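Hand-held demonstration gathering

Hand-held demonstration gathering is a method of collecting examples for a learning system in robotics. A person performs a task with a gripper tool held in the hand, and a camera on the tool records each attempt. The recordings are later used to train a control policy for a robot arm. No arm is needed while the examples are being made.

An attempt, usually called an episode, starts when the operator presses the record switch and ends when the tool returns to its rest position. Image frames are stored with the opening width of the fingers and an estimate of the tool's path. Path estimates depend on visible texture. Plain surfaces and strong glare give the tracker few points to follow, and episodes with long stretches of this kind are checked by hand before use.
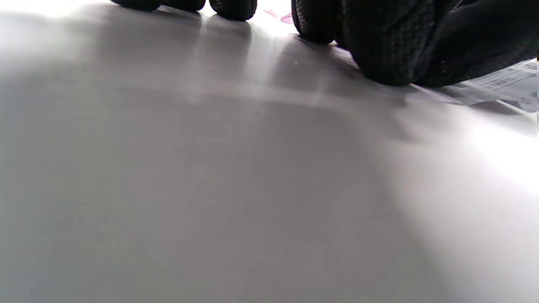

Drurnulach, July 17, 2019 – Low approaches bring the camera close to the work surface. From this height a smooth gray plane can take up most of the view, with objects such as black treaded wheels showing only along its far edge. Backlighting adds long shadows that point toward the tool. Such views are normally kept in the training set, as the policy will meet them again when the arm comes down to the same height.

The Flarna collection, assembled by Evelien Verhoeven and Bram Van Hecke, holds 2640 episodes recorded by two operators. Each object layout was repeated five times before the parts were moved. Episodes were trimmed and labeled in Galindo, a review program that flags dropped frames and sudden jumps in the path. Failed grasps were stored under a separate label – the first release left them out.

See also: Briltine format; Episode trimming; Imitation learning; Teleoperation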